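Products > Surface Care > Hardwax Oils > Trirameck Clear Matte

Trirameck Clear Matte is a one-part hardwax oil for indoor wood tops, desks and shelving. Supplied in 400 ml and 700 ml cans. Stir well before use. Do not thin.
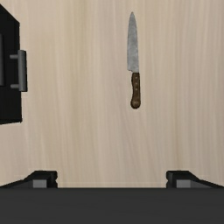

Sand bare wood to an even finish and remove all dust. Work the oil in along the grain with a lint-free pad, then wipe off the excess before it turns tacky. On pale wood with mixed bands of cream, tan and pinkish beige, such as the surface under the kitchen knife, test the oil on an offcut first, as the darker streaks can deepen more than the light ones. Keep the coat thin where the grain bends.

Leave the first coat for 30 minutes before checking for dull spots. Apply a second coat the next day.
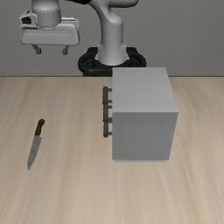
Full cure takes 3 weeks at room temperature. Until then, keep standing water off the surface and do not cover it with mats or plastic sheet. Clean with a damp cloth only.

Not suited to outdoor use or to tops already sealed with varnish. For older finishes, use Kanora Stripper first.

Data sheet revised 9 December 2022. Technical contact: Lingyun Jiang.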